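Judside Educational Equipment
Classroom Robotics > Arms and Workcells

Sterka Tabletop Manipulation Course Kit
Catalog no. 1594
Page last revised Aug 24, 2022

The Sterka course kit is supplied to secondary schools, technical colleges and student robotics clubs that teach grasping and object handling as part of a regular program. It is intended for supervised use by teams of 4 students and supports both timetabled classes and the annual Lui Challenge, for which entries close in June.

Course exercises use common household items in place of machined test blocks. Students are expected to plan an approach, close the gripper on the item, and record the result in the team log. Items with smooth or curved surfaces are introduced in the second unit — instructors may substitute their own, provided they are unbreakable and empty.

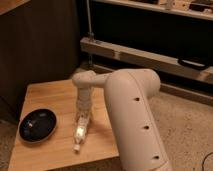
Unit 2 exercise: the gripper closed on a small plastic bottle, with a shallow oval dish alongside.

Each kit includes:
One arm with gripper and power supply
Mistex control software, classroom license
Instructor binder with 102 pages of lesson plans and assessment sheets
Student log books
Table clamp and cable ties

A computer is not included. Schools should confirm that the table selected for the arm is level and does not rock under load. Students must remain outside the marked work area while the arm is powered, and the instructor retains the stop control at all times.

Course content was prepared by Poonam Rathore, Curriculum Lead. Instructor training is offered at Judside and on site — travel charges apply for on-site sessions. Delivery takes about 2 weeks from receipt of a purchase order.

Replacement fingers, clamps and log books may be ordered separately. Clubs entering the Lui Challenge should state this on the order form so that the current rule book can be enclosed.

Inquiries regarding school pricing and loan units should be directed to Tracey Garside, Education Accounts.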